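Support > Buying Guides > Two-Arm Workcells > Budget and Planning FAQ

Planning a Two-Arm Bench: Questions We Get Before an Order

What should I budget for besides the arms?

Grippers, a table, mounting plates, a control computer, cables, a safety stop and installation. On the Zonereck quote sheet these are separate lines. Fill in every line, even if you plan to reuse something you own, and write zero next to it.

Do both arms need the same gripper?

They don't have to match, but most buyers order a pair. One set of spare fingertips then fits both sides, and your staff only learn one set of settings. If one arm will only steady a part while the other lifts, tell us before you order.

How much table do I need?

Our standard top is 80 inches wide. Measure the doorway and the elevator before you choose it. The Kenstead site had to take theirs as two halves, which added a joint down the middle and a second delivery charge.

How long is the lead time?

Allow 12 weeks from signed order to delivery. Orders placed in August often ship later, as the Skandero factory closes for part of the month.

Does the power supply need changing?

Usually a normal wall outlet on its own circuit is enough for each controller. Have your electrician read the data sheet before you pay a deposit.

What tasks should I use for acceptance?

Pick tasks close to your own work and put them in the purchase order. For handling and pouring trials, name the container, the handle type and the fill level. Wipe-down time should be in the plan too.
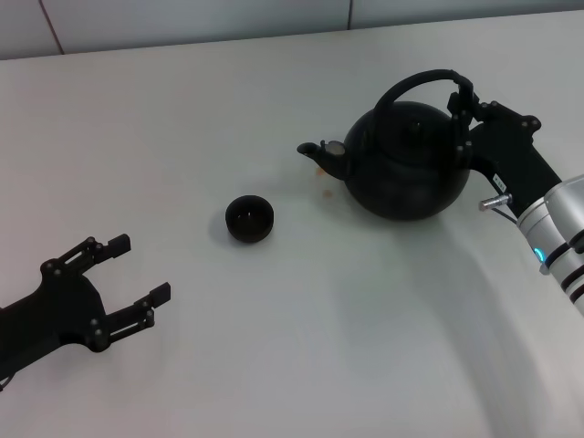
Can I lease the system for a trial period?

Leases start at 360 days and cover the arms, grippers and controllers. The table is bought outright. Payments made under the lease count toward the purchase price if you buy before it ends.

Is training included?

One session for two operators is included. Further sessions are quoted by the day.

Comments (3)

labmgr37: Does the lease cover fingertip pads? We go through them fast.

Nigatu Support: Pads are a consumable and are billed separately.

benchside: Add network drops to your list. Ours took longer to get than the arms did.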